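Home | Shop | Bags & Covers | Packing | Repairs | Contact

Falcão Mesh Pouch, Medium

Share 28 | Comments 6

The Falcão is a mesh bag with a drawstring. We could stop there, and our competitors would use the word "system" at this point, but it is a bag. You put small soft things in it and then you know where they are.

We started making it after a move. Horácio Prata, who cuts most of our fabric, had packed his entire apartment by the method of putting everything on the table and walking past it for a week. By the end of April the table held more than the closets did. He came to work wanting something he could see through, wash, and stuff into the corner of a suitcase, and he wanted it by the afternoon. The first one was ugly and he still uses it.

What goes in it: socks, gloves, scarves, baby knits, the fluffy things that shed on everything else, small plush toys whose owners will ask for them at bedtime. What doesn't: keys, forks, anything with a zipper pull that thinks it's a fish hook. Mesh is forgiving up to a point, and a zipper pull is past the point.

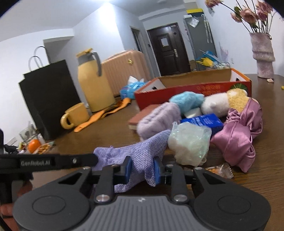
Sort before you bag. We know you won't, so at least do the knits separately from the satin. Satin slides out of any pile you put it in and ends up on top of something with a rough edge. Fold it once, roll it, and give it its own pouch, or wrap it in the pillowcase you were going to pack anyway. Plush toys can go in together. They squash down further than you'd think and come back with only slightly accusing faces.

The medium holds 6 liters, which in our tests was a drawerful of winter socks or one very large sweater and a bad mood. Empty, it weighs 28 grams. The drawstring is flat cord from Geka, chosen after the round kind worked itself loose on us one too many times. The toggle is bigger than it needs to be. You will be grateful for this at 5 a.m. with a cab outside.

Washing: cool water, mild soap, hang it up. It dries fast. Please don't iron it. Adelino Barros in our repair room has a drawer of ironed ones and shows them to visitors.

Colors: charcoal, cream, and a green we named Mistitz after the street the shop is on. Two people have told us it's a nice green. One of them was Adelino.

Sizes: small (socks for a short trip), medium (this one), large (bedding, if it's thin bedding). The large is sold through Sesix only, for reasons having to do with the width of our shelves.

We sewed 400 of the mediums in the first run and 900 in the second, with a stronger seam along the bottom. If yours has a single line of stitching there, it's from the first batch. It's still a good bag. Send it in and we'll run the second line free, provided you take the socks out first.

Returns accepted on unused pouches. We can tell.

Add to cart | Save for later | Back to Bags & Covers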